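Cell 9, Night Shift

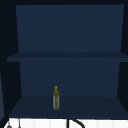 Two in the morning

One bottle, bottom shelf, navy cabinet. I'd been staring at the rendered kitchen so long I could've drawn that black faucet in my sleep. Skimora — that's the arm — kept reaching for the bottle and stopping short in the sim, 612 runs in a row, and Gallham wanted her ready by May.

So I quit fiddling with the grip and opened her joint file. There it was! The elbow offset was still the old one, from before we swapped the motor. I typed in the new number, saved it, and hit run for 100 more.

Then I went looking for a sandwich — the good machine is down by the Vivine lockers — and I took the stairs slow so I wouldn't be back too soon.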